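October 16, 2018

Seal pad work again, on the white table. Wenche wants one consistent mark for the Lamport cover sheets before November, and the marks we have now are anything but consistent: heavy on one side, starved on the other, border broken at a corner.

Stock first. Cut 200 sheets from the Simanjuntak roll. The paper curls along the cut edge and will not lie flat without a night under the dictionaries. I skipped the night. The mark still takes if the center of the sheet is flat, but I would not send a curled one out.

Paste next. The old pad had separated, oil at the top and a stiff layer underneath. Worked it with the bone spatula, always in the same direction, for 20 minutes until it lifted in one piece. Pressed it back and leveled it. The Fova paste in the drawer is thinner and brighter, and it bleeds on this stock. Put it away again.

Notes on inking, to be copied into the blue book:
Tap the face on the paste, several light taps. Do not press and do not twist.
Turn the seal a quarter between taps.
Check the face against the lamp. Pooled paste in the strokes comes out with a dry brush.
One firm press on the sheet, weight moved to each corner in turn, then straight up.
Wipe the face before it goes back in the case.

Backing matters more than I had allowed. On the bare table the inner strokes came out weak. With 2 sheets of blotter underneath they filled in. With the felt mat they filled in too much and the border thickened. Blotter it is, although the blotter picks up red and has to be changed.

Angle is still unsolved. My marks lean to the left by an amount I can see from across the room. Hakim suggests an L-shaped guide in boxwood. I have a piece the right length, 13 cm, but one end is out of square.

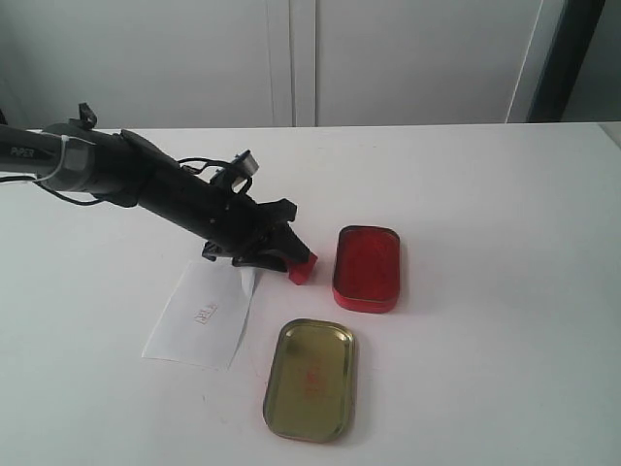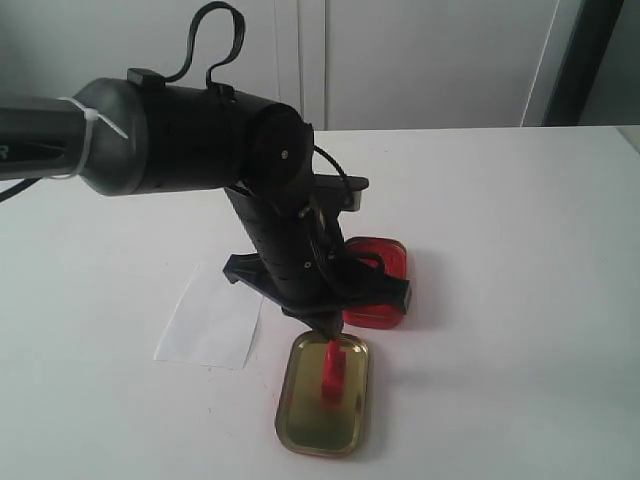
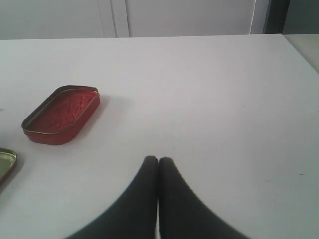
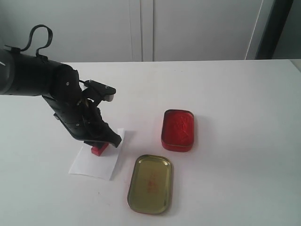

Red, white and gold, and not much else on the table.

Kiều Đàm read the inking notes over supper and objected to the quarter turn. Her view was that turning the seal only hides an uneven pad, and that I should level the paste again and tap without turning. She also said the lid should go back on between sheets, dust being worse for paste than air. I will run both methods on the remaining stock and keep the sheets apart. Must buy blotter.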